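**Chore automation** is the use of general-purpose robots for housework and light shop-floor tasks. Results remain modest. In a 400-trial test by Prosser, the Murkine arm finished 70 percent of shirt folds, at about 19 times the time a person needs.

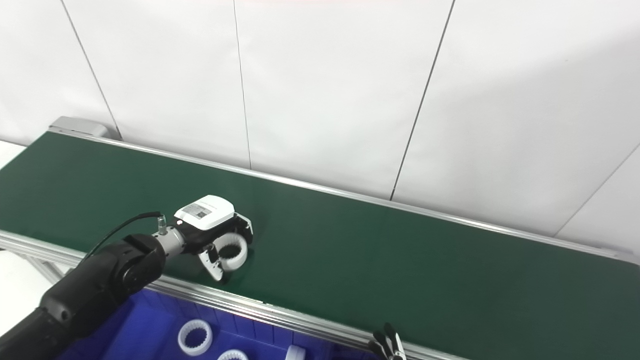 Parts handling is often called the solved case – a claim Sibusiso Botha disputes. Most published trials use one part, one bin and one belt. A toothed white ring held over a green conveyor is a friendly object: stiff, light-colored and the same as the others in the blue bin. Botha's survey of 46 trials found few with mixed or dirty parts.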